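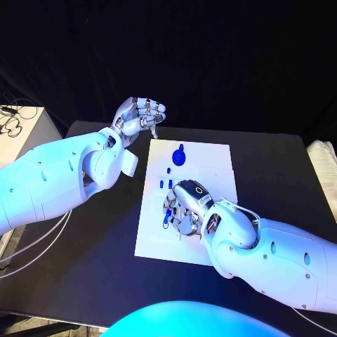 Newsletter > Workshop Notes > Teaching by Hand

Nine hundred ways to pick up a peg

Since October the small lab at the back of the Cartwright building has been teaching a robot to put blue plastic pieces into a white board. Readers with toddlers will know the game. Readers with toddlers will also know that the toddler gets the hang of it in an afternoon, and we would ask them to keep that to themselves until the funding review is over.

The project is called Zenum, and it belongs to the manipulation group here at Flotia. The idea is easy enough to explain at a party, if you are the sort of person who gets asked. Writing out instructions for a robot hand, joint by joint, is miserable work, and the result breaks as soon as a peg is set down a finger's width to the left. So a person does the job through the robot. The operator wears a headset and a pair of gloves, sees what the robot's head sees, and moves. The arms follow. Every joint angle and every camera picture gets saved, and after enough of these the software is supposed to have picked up the general drift.

"Enough" is the word that keeps us in the lab past dinner. The plan calls for 900 good demonstrations. As of 11 November 2023 we have 785 recorded, of which 600 have made it through checking. The rest are waiting their turn or have been politely set aside. A demonstration gets set aside if the operator drops a piece and swears, although strictly speaking only the dropping counts.

The pieces come in different sizes and shapes. There are skinny pegs, fatter cylinders and a blue thing with a round top that has been called the dome, the knob, the hat and, during one long session, several other names. Pegs are grabbed between fingers and thumb. The dome gets taken from above, with the whole hand wrapped down over it, in the manner of someone claiming the last dinner roll. Switching from one grip to the other is where new operators come to grief, and it is also the part we most want the robot to learn, so nobody is allowed to skip it.

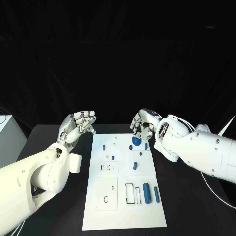
The right hand closes around the dome while the left waits its turn over the corner of the board.

A word about the left hand, which people always ask about. The present set of recordings is mostly right-handed work, and the left is told to hover somewhere out of the way. This is harder than it sounds. Your own left hand, inside its glove, gets bored. It scratches your nose, and a large white arm in front of you makes a sincere attempt to do the same to a nose it doesn't have. We now teach the hover first, before anyone is allowed near a peg. Four minutes of holding still, and most people come out of it with new respect for statues.

The other surprise is how little you can feel. The gloves tell the robot where your fingers are, but very little comes back the other way, so you learn to judge a grip by eye. Beginners squeeze as if the peg owed them money. After a week or so they slow down, come in lower, and start closing the thumb a beat before the fingers. We never taught anyone that. It spread from one operator to the next, like a cold.

Speed is not wanted. We had a visitor from our Savberg office who was very quick indeed, and whose recordings are nearly useless to us – all swoop and no pause, with the fingers already closing before the hand had stopped. The software copies what it is shown, bad habits included, and an early version trained on hurried sessions had a way of arriving at a peg with great confidence and leaving without it. The advice on the lab door now reads MOVE LIKE YOU ARE CARRYING SOUP. It has been signed by everyone who has spilled some.

If you would like a turn, we need people for the last stretch of recordings. No experience is needed, and video game players have no special advantage, whatever they tell you. Sessions run an hour with a break in the middle, because the headset is heavy and arms get tired of being held out in front of their owners. Please wear short sleeves, as the gloves do not get along with cuffs, and leave rings and watches at your desk.

The sign-up sheet is on the lab door, under the soup. Left-handers are especially welcome. The next set of recordings swaps the hands over, and so far we have exactly one name for it, in handwriting that suggests its owner was using the wrong hand at the time.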